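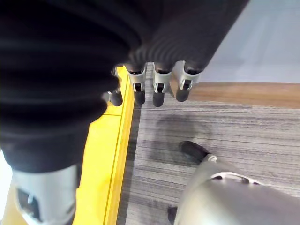
My grandmother kept a pencil tied to her account book with kitchen string, and when I was put in charge of the equipment budget at Sorkis I tied one to mine, partly for luck and partly to keep people from walking off with it. It was February, the quotes were due back at Garside by the end of the month, and I had been going over the same page for so long that the paper had gone soft as flannel.

We had 300 thousand to spend. The Nendo, with both hands and the service plan, came to 276, and that left a sum that looked generous in the morning and a good deal smaller by lunch, once I had put down freight and the insurance and the new outlets the electrician kept mentioning in his gentle, expensive voice. The office at Garside wanted to know whether we couldn't manage with one hand. They asked it very kindly, the way you'd ask a guest whether she really wanted the second blanket.

I wrote back that I would go out to Wilirura and see for myself, and that I would send word from there, and I packed my good shoes and my grandmother's pencil and (I'm a little ashamed of this) a tin of shortbread, as if the thing might be hungry.
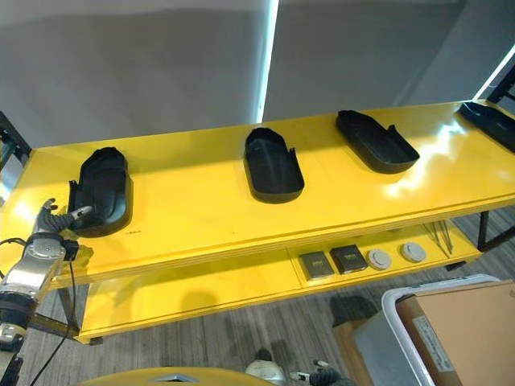

**WILIRURA, February**

Dear all,

I have now spent the whole day beside a yellow table with black trays on it, and I want to tell you what it was like before I get to the money, so please be patient with me.

You know I went in meaning to save you something. I had my speech ready about the one hand! But I sat down on a folding chair with my coat still on, and I watched those gray and silver fingers hook over the rim of a tray, and I thought of my grandmother at the sink, who could lift a hot dish with whatever corner of her apron was nearest and go on talking over her shoulder the whole time. I don't believe she ever once thought about how many hands a job needed. She'd have been puzzled by the question, and then she'd have given you something to carry.

So I am asking for both. I've crossed out the new desk for my office, which I only wanted for the drawers, and I've moved the second set of trays to next year, and if we order within 6 weeks the freight comes down enough to pay the electrician. The service plan runs 4 years. I checked that line twice and then had the young woman at the front desk check it too, and she got the same answer and ate two pieces of shortbread.

I'll bring the rest of the tin home with me tomorrow, along with the quote. Please leave the hall light on, I'll be on the late train.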